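캡슐 커피 머신

10월 3일
글: 이달리나 메이렐레스

캡슐 커피 머신은 한 잔 분량의 분쇄 원두를 밀봉한 캡슐에 가압 온수를 통과시켜 커피를 추출하는 가정용 및 사무용 기기이다. 원두의 계량, 분쇄, 탬핑 과정이 캡슐 제조 단계에서 이루어지므로 사용자의 작업은 급수, 캡슐 투입, 추출 버튼 조작, 사용한 캡슐의 폐기로 한정된다. 넓은 의미에서는 저압식 드립형 기기도 포함하나, 이 문서에서는 펌프 가압식 기기를 주로 다룬다.

구조

기기는 물통, 펌프, 가열부, 추출부, 배출구로 구성된다. 물통은 대개 본체 뒤쪽이나 옆쪽에 결합되며 분리하여 세척할 수 있다. 펌프는 전자식 진동 펌프가 일반적이다. 가열부에는 보일러식과 순간 가열식이 있으며, 후자는 예열 시간이 짧고 소형화에 유리하다. 프라타(Prata)사의 소형 기종은 순간 가열식을 채택하여 예열 시간을 30초로 줄였다.

추출부는 캡슐을 고정하고 천공하는 부분이다. 투입구의 위치에 따라 상부 투입식과 전면 투입식으로 나뉘고, 개폐 방식에 따라 수동 레버식과 전동식으로 나뉜다. 수동 레버식에서는 레버를 올리면 투입구가 열리고, 내리면 캡슐이 추출실에 밀착되면서 천공침이 캡슐의 한쪽 면을 뚫는다. 반대쪽 면은 내부 압력이 오르면서 추출판의 돌기에 의해 찢어진다.

외장은 사출 성형한 합성수지가 주를 이룬다. 색상은 흰색과 검은색이 흔하다. 유광 마감은 물때와 지문이 눈에 띄기 쉬우나 닦아 내기는 쉽다.

설치와 주변 용품

기기는 수평이 맞고 물기에 강한 면에 놓는다. 상부 투입식은 레버가 위로 움직이므로 선반 아래에 둘 경우 레버의 작동 높이를 확보해야 한다. 페르콘(Ferkon)사의 설치 지침은 본체 윗면과 선반 사이에 140mm 이상의 간격을 두도록 규정한다.

주변 용품으로는 캡슐 거치대와 쟁반이 대표적이다. 거치대는 캡슐을 종류별로 보관하는 데 쓰며 회전형, 서랍형, 벽걸이형 등이 있다. 쟁반은 잔과 설탕, 티스푼을 한데 모아 두거나 나르는 용도이다. 목재 탁자에 기기를 둘 때에는 물방울이 나뭇결에 스며들지 않도록 잔을 쟁반 위에 놓기도 한다.
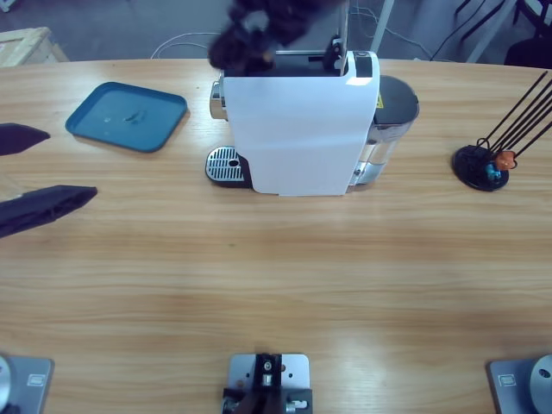 캡슐의 규격

캡슐의 규격은 제조사마다 다르며 지름, 테두리 두께, 천공면의 형태가 맞지 않으면 호환되지 않는다. 재질은 알루미늄, 합성수지, 식물성 섬유로 나뉜다. 알루미늄 캡슐은 산소 차단성이 높아 향의 보존에 유리하다. 셀라크(Selach)사의 표준 캡슐은 분쇄 원두 6g을 담는다. 그라저(Graser)사의 대형 캡슐은 8g을 담으며 테두리가 넓어 셀라크 규격의 추출부에는 들어가지 않는다.

재충전식 캡슐은 사용자가 직접 원두를 채우는 방식이다. 분쇄도가 지나치게 고우면 유로가 막히고, 굵으면 추출 압력이 충분히 형성되지 않는다.

관리

물통의 물은 매일 교체하고, 사용한 캡슐은 추출부에 남겨 두지 않는다. 캡슐을 넣지 않은 상태로 물만 통과시키면 배출구의 커피 잔여물을 씻어 낼 수 있다. 물받이와 캡슐 수거함은 분리하여 중성 세제로 세척한 뒤 말려서 결합한다.

석회 제거 주기는 물의 경도와 사용량에 따라 정한다. 구연산계 또는 젖산계 제거제를 물에 희석하여 순환시키며, 작업 후에는 깨끗한 물로 유로를 충분히 헹군다. 식초는 고무 패킹을 손상시키고 냄새를 남길 수 있어 권장되지 않는다. 추출량이 줄거나 펌프 소음이 커지는 현상은 석회 침착의 일반적인 징후이나, 물통의 결합 불량이나 유로 내 공기 혼입으로도 나타난다.

폐기

알루미늄 캡슐은 덮개를 벗기고 커피 찌꺼기를 비운 뒤 금속류로 분리한다. 여러 재질이 접합된 캡슐은 지역의 배출 기준에 따른다.

같이 보기: 에스프레소 머신, 드립 커피, 탬핑, 석회 제거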